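Play kitchen, sorting notes

The play kitchen came out of storage in January and went onto the white table for a check before it goes to Trirnthorpe. The inventory sheet lists 59 pieces across two bins. Most are hard plastic; the felt items are kept separately and get surface cleaning only.

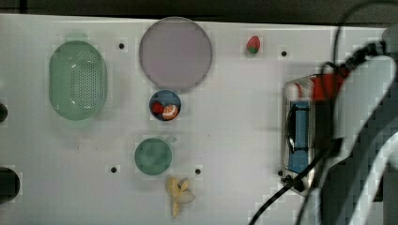
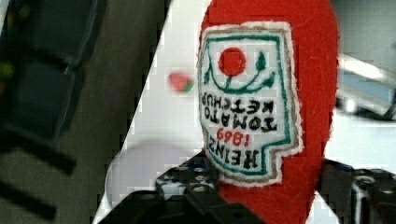
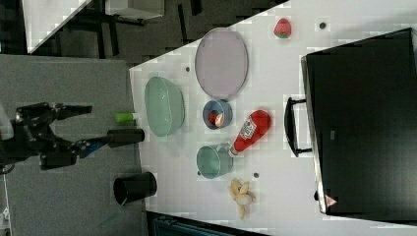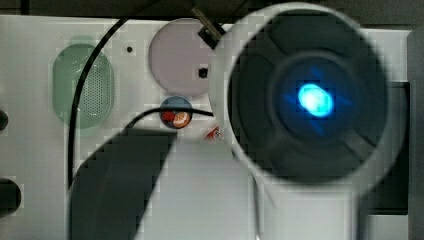 Play kitchen pieces, with the felt ketchup in the second picture.

The ketchup has an embroidered label, stitched a little unevenly — the vine and the 1869 are still legible. I use a damp cloth on felt and keep it off the radiator.

Storage is by size. Large plates go in first, flat, then the oval basket, then bowls. Fruit goes inside the basket. The bin is a Geraghty, 244 mm deep inside, and the lid closes if the basket lies level.

Still open: a second bin for the cups, and new labels.

Recent posts
Relabeling the Ovance drawers
Shelf pin spacing, part 5
Trudance bin lids compared

Last updated: January
Contact | Copyright | Back to top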